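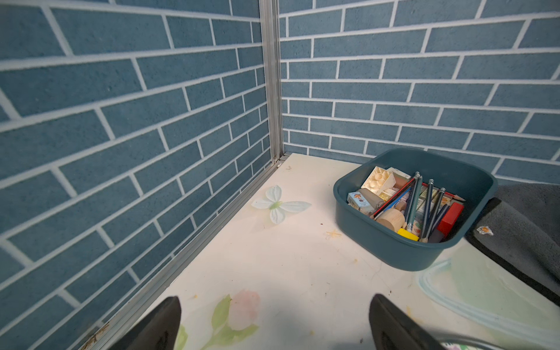 The Wornier Egg Incubator is a cabinet incubator for small hatcheries, farm schools and poultry keepers who set eggs on a regular schedule. It holds 200 chicken eggs or 512 quail eggs, depending on the trays ordered. The cabinet is supplied without a stand and may be placed on any level surface that can bear its loaded weight. Buyers who prefer to build their own stand may use slotted aluminum profile of the kind seen in the corner post between the brick-pattern walls, with a small metal bracket at the base of each upright. A drawing of the mounting points is included with the manual.

Temperature and Air

A single fan moves air across the heating element and through the trays. The temperature is set on the front panel and is held by an electronic thermostat. A second, mechanical thermostat cuts the power to the element if the cabinet becomes too warm. Fresh air enters through two vents at the rear. The vents should be kept partly open at all times and opened fully for the last days before hatching.

Humidity

Water is held in a removable pan below the lowest tray. The operator may fill the pan through the side port without opening the door. The panel shows relative humidity, but the standard model does not control it. The Lahlou humidity module, sold separately, connects to the side port and adds water as needed. It is recommended for dry regions and for waterfowl eggs.

Turning

Trays are tilted by a motor once every hour. Turning can be switched off from the panel when eggs are moved to the hatching basket. The day counter does not switch off the motor, and operators are asked to keep their own record of setting dates.
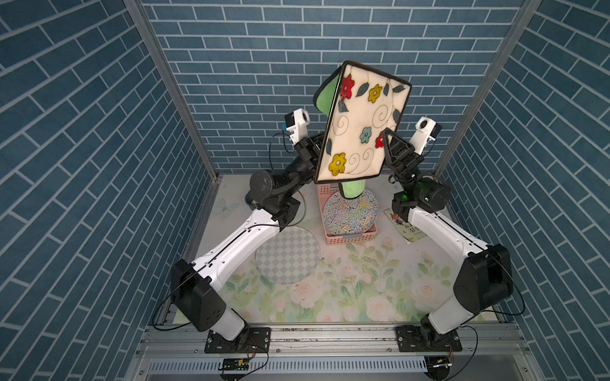
Flowered quilted pot holder raised between two robot arms.

Specifications

Capacity, chicken eggs: 200
Capacity, quail eggs: 512
Trays: 5
Empty weight: 31 kg
Turning: automatic, hourly
Door: hinged on the left, with viewing window
Power cord: fitted, grounded plug

What Is Included

Each incubator is shipped with one set of setting trays (chicken or quail), one hatching basket, the water pan, a spare door seal and a printed manual. A second set of trays may be ordered at any time. Trays made for the earlier Moteo cabinet do not fit this model.

Cleaning and Care

The cabinet must be unplugged and allowed to cool before cleaning. Trays, basket and pan should be washed after every hatch with a disinfectant approved for poultry equipment, then rinsed and dried. The fan guard is held by four screws and should be removed for cleaning at the end of each season. Water must not be sprayed inside the cabinet.

Ordering and Delivery

Skosirard sells the incubator directly to farms, schools and registered dealers. Orders received by June 13, 2025 will be shipped in July. Later orders will be filled as stock allows. Delivery is made to the curb, and the buyer is responsible for moving the unit indoors. Damage must be noted on the delivery receipt before it is signed.

Warranty

The cabinet, motor and thermostats are covered for five years from the date of purchase. Door seals and trays are not covered. Warranty requests must include the serial number, found on the plate beside the power cord.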